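How to Paint a Tabletop White

By Joyce Odera

A plain white top is one of the cheaper ways to get more use out of an old table.

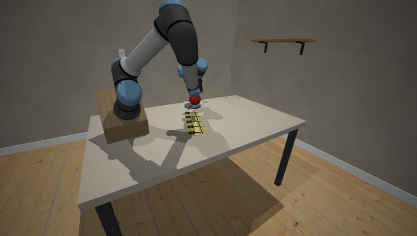
The steps below are for a solid wood or veneered top with an old clear finish on it. Paint made for walls will go on fine and look good for a few weeks, then start sticking to anything you leave on it. Buy a water-based enamel sold for cabinets or trim. A quart is plenty for a desk or a small dining table, with enough left over for touch-ups.

What you need

Water-based enamel, white, satin or semi-gloss
Stain-blocking primer
Sandpaper in 120, 180 and 220 grit
A sanding block
A 4-inch foam roller and tray
A 2-inch angled brush
Wood filler and a putty knife
Dish soap, a bucket and clean rags
Painter's tape

Before you start

Work out where the table is going to sit while the paint hardens. People plan for the painting and forget this part. You can put a light coat of paint on in ten minutes, but the table will be out of use for more than a week altogether. A garage is fine if it stays above 50 degrees overnight.

If the table is old enough that the existing paint could contain lead, do not sand it. Get a test kit first, and if the result is positive, look up your state's rules on how to deal with it.

Step 1. Wash

Wash the top and the edges with warm water and a squirt of dish soap. Rinse with a clean rag and let it dry overnight. If there has been furniture polish on it, wipe it down with mineral spirits as well and let that dry too. Polish residue is the usual cause of small round craters in the primer. I had them all over one end of my first table and had to sand back to bare wood.

Step 2. Fill

Press filler into dents and scratches with the putty knife and leave it slightly proud of the surface. Deep holes do better with two fills. Follow the drying time on the tub.

Step 3. Sand

Start with 120 grit and go with the grain. You are only trying to dull the old finish, so stop when the shine is gone. On veneer, skip the 120 and begin with 180, and go easy at the edges, where it is quickest to cut through. Vacuum, then wipe with a barely damp rag. Put on a dust mask for this step.

Step 4. Prime

Tape off the apron under the top if you are leaving it unpainted. Brush the edges first, then roll the flat part right away so the two blend together. One coat will look patchy and that is fine. Let it dry, sand lightly with 220, wipe, and put on a second coat. If yellow or brown marks come through after the second coat, spot-prime those places with a shellac-based primer. Oak and mahogany are the worst for this.

Step 5. Paint

Stir the can, don't shake it. Load the roller lightly and work in strips the full length of the table, overlapping each by an inch or so. Finish every strip with one slow pass in the same direction using almost no pressure. Then leave it alone. Going back over enamel that has started to set pulls it into ridges.

Plan on 3 thin coats. Wait at least 6 hours between them, longer in damp weather, and sand with 220 before each new coat. Don't sand the last one.

Step 6. Wait

The top will feel dry the same day, but it is still soft. I give it 7 days before putting anything on it, and around 33 before I leave a heavy lamp or a printer in one spot. Check your can, as some brands ask for less. If the table has to go back into use early, lay a clean cotton sheet over it and keep plastic and rubber feet off.

Do you need a topcoat?

Usually no. Cabinet enamel is hard enough by itself, and many clear coats turn yellow over white. If you want one for a kitchen table, use a water-based polycrylic and test it on the underside.

Cleaning

A soft cloth and soapy water. Melamine sponges take off pen marks, but they also leave a dull patch in a semi-gloss finish.

Fixing a chip

Sand the chip with 220 until you can't feel the edge with a fingertip. Dab on primer with a small artist's brush, let it dry, then dab on two coats of the leftover enamel. Keep the leftovers in a small glass jar filled close to the lid and write the color name on it.

Last updated 24 May 2021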